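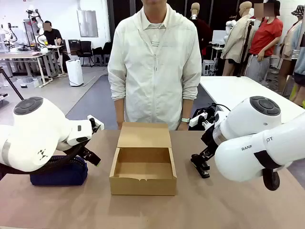 Ticket: Shipping confirmation emails going out twice
Opened by: Meron Dinsa
Shop plan: Farnova Standard
Status: Solved

Hello all, and thank you in advance for your patience, as I do tend to go on a bit! I run a small online shop selling tea towels and aprons, and since the update on 10 April 2020 my customers have been getting two shipping emails for every order. The first has the right tracking link and the second has no link at all, just a gap where it ought to be. A very sweet lady in Fultthorpe wrote to ask whether she had been charged twice (she hadn't, bless her, I checked).

What I have tried so far:
Turned the shipping email off and on again under Notifications.
Cleared my browser, then tried my husband's laptop.
Sent a test order to myself. Two emails, one right after the other.

I have 200 orders waiting to be marked as shipped and I would dearly love not to send 400 emails.

Reply from Farnova Support
Hi Meron, thanks for such a clear write-up. Do you have any add-ons connected that can send mail? Please look under Settings, then Connections, and tell us what is listed.

Reply from Meron Dinsa
Oh, now there's a thought. I have Fastitari for the labels and Sethi for the newsletter, which goes out to 900 people, and I haven't touched either one since September. I opened Fastitari and there is a box called "Notify buyer when label is printed", and it is ticked! I'm quite sure I never ticked it, but then I was also quite sure I'd left my glasses in the kitchen.

Reply from Farnova Support
That will be the second email. The update let add-ons use their own mail settings again, so an old setting can come back on. Please untick it, save, wait 60 seconds and print one label for a test order.

Reply from Meron Dinsa
Done, and only one email came, with the link in it. I then did ten real orders and asked my sister, who was one of them, and she got just the one too. I'll work through the rest after lunch. Thank you so much, you've been lovely about it. Please go ahead and close this.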